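Search this site Enter keywords Go

Sorting Mixed Small Objects in Shared Bins: Final Project Report

Thảo Hoàng, Đạt Diệp, Lộc Tô
Project advisor: Wilma Dow
Altcombe College, Introductory Materials Handling

1. Background

The activity room at Altcombe keeps its small loose items in open bins. Over several terms the contents of these bins have become mixed. Toy animals, building pieces, clips and short lengths of metal end up together, and a person looking for one item usually has to move most of the others to reach it. The course asked each group to choose a storage problem on campus, measure it, and propose a change that costs little or nothing. Our group chose the mixed bins.

The question was narrow. Given a bin of unlike objects and an empty bin beside it, which order of removal takes the least handling? Handling was defined as any contact that moves an object, including contact with an object that was not the one being picked up. We did not study how fast a person can sort under pressure, and no timing results are given in this report.

2. Earlier work

Two previous reports from the same course were available to us. The first, from the Serkenen group, dealt with sorting fasteners by length. Their objects were nearly identical in shape, so the main difficulty was telling them apart. The second, by the Sarnetti group, looked at sorting soft toys by size and found that large toys should come out first, as they cover the others. Neither result carries over directly to hard objects of mixed shape. A hard toy with a curved body does not cover its neighbors the way a soft one does, but it rolls, and a rolling object can undo a careful arrangement.

Ánh Lò, who worked on the Sarnetti project, let us use her recording sheet. We kept her column layout and added one column for unintended contact.

3. Equipment

The setup used two bins placed one behind the other, with a dividing wall between them. Objects started in the front bin and were moved to the rear bin. The walls of the bins limit the angle from which an object can be approached, and this turned out to matter more than the area of the floor.

Objects were drawn from the activity room stock and put into classes before the trials began:

Class A: rounded toys, mostly animals, with smooth surfaces
Class B: block-like pieces with at least one flat side
Class C: long thin items such as rods
Class D: small irregular items that did not fit another class

The classes describe shape only. Color was written down to identify an object on the sheet and was not used for sorting.

4. Procedure

Each trial followed the same steps.

4.1 The objects were tipped into the front bin from a tray. They were not arranged by hand afterward.

4.2 One group member read the removal order from a card. A second member carried out the picks. The third filled in the sheet.

4.3 Each object was lifted clear of the divider before being moved across. Sliding an object up the divider counted as a failed pick.

4.4 If an object was dropped, it stayed where it landed and went to the end of the order for its class.

4.5 When the front bin was clear, the contents were returned to the tray and mixed again.

The removal orders tested were A first, B first, C first, and nearest object first regardless of class. We ran 100 trials in total, split evenly among the four orders. Roles were rotated after each set so that no single person's grip would favor one order.

5. Results

The sheets record 2,231 contacts over all trials. Of these, 1,477 were intended contacts, meaning a pick or an attempted pick of the object named by the order. The remainder were unintended.

Unintended contact was lowest when Class C was removed first. Long items tend to settle along a wall or in a corner, and other objects come to rest against them. While the rod is in place it acts as a stop. We had expected that taking it away would let the rounded objects roll and increase the contact count. In practice the rounded toys moved only a short distance and then stayed put, and the corners became easier to reach.

Removing Class A first gave the second lowest figure. The smooth toys were easy to see and usually stood free of the walls, but they were also the objects most often dropped. Fins and tails gave a good grip on some of them. Toys without such features had to be held across the body, and the grip slipped more often.

Class B first was the poorest order. Blocks with a flat side lie close against walls and against other items, leaving no gap for the fingers. Most had to be tilted before they could be lifted, and the tilt pushed whatever was next to them.

The nearest-first order gave mixed results. It did well at the start of a trial and badly at the end, when the objects left over were those along the far edge of the floor.

6. Discussion

The position of an object had a larger effect than its class. An object in the open part of the floor was usually lifted on the first attempt, whatever its shape. An object at the foot of a wall needed more attempts, and a corner was worse again. Lộc Tô suggested scoring each object by its distance from the nearest wall and removing the highest scores first. We tried this in 6 extra trials, which are not included in the totals above. The contact count fell, but reading the positions before each pick was slow, and we doubt that anyone using the activity room would do it.

Wear on the bins was a side issue that came up during the work. Paint loss on a divider is easiest to explain by repeated rubbing at the same height, and a rule against sliding objects over the wall would probably slow it down. We did not measure wear and make no claim about its rate.

There are several weak points in the method. The tipping step was done by hand, and the height of the tray was not fixed until Đạt Diệp marked it with tape partway through the first set. The classes are coarse. A toy with a rounded body and a long tail could be placed in A or in C, and we settled such cases by vote. Finally, all three of us are right-handed, so the results may not hold for objects near the right wall when a left-handed person is picking.

7. Recommendations

7.1 Remove long thin items first and store them upright in a separate narrow container.

7.2 Keep one bin empty beside each full one, so that contents can be moved across instead of pushed around.

7.3 Leave block-like pieces until the surrounding items are gone.

7.4 Lift objects over the divider. Do not drag them.

A follow-up could test bins with rounded corners. Wilma Dow has pointed out that the Ngô storage trays in the art room have this shape, and they could be borrowed in January when the room is not in use. The same four orders should be run again so that the figures can be compared with ours. We would also suggest fixing the tray height from the start and splitting Class D in two - it took in too many unlike items, and its numbers were hard to read as a result.

The recording sheets are kept in the course binder, along with the order cards and the list of objects by class.

6 comments Share
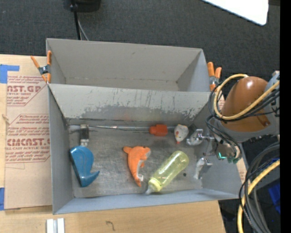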